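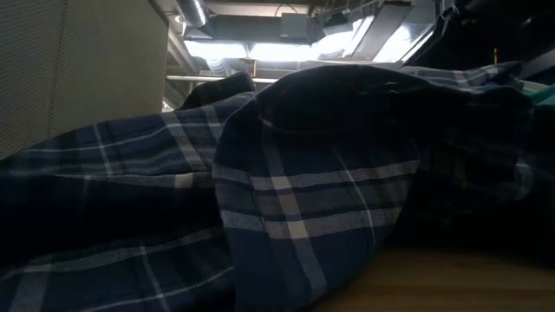
Plaid shirt, bunched, table-level view. Overhead lights on.

July, folding project, after lunch

Uyên wants the sleeve finder to work on shirts dropped any old way, so today's shirt got dropped any old way. I can't say for sure which bit is sleeve myself, which makes labeling fun. Marked the long stretch on the left "sleeve?" and moved on.

Glare from the ceiling still eats the top of the view. Lộc says lower the exposure. Lộc said that in June too.

Threshold at 40 finds stripes, all of them, and calls each one a hem. Trying 20 next. If that's no better, Marisa gets her plain gray T-shirt idea and I'll have to be gracious about it.

To do: ask Thắng where the clamp went.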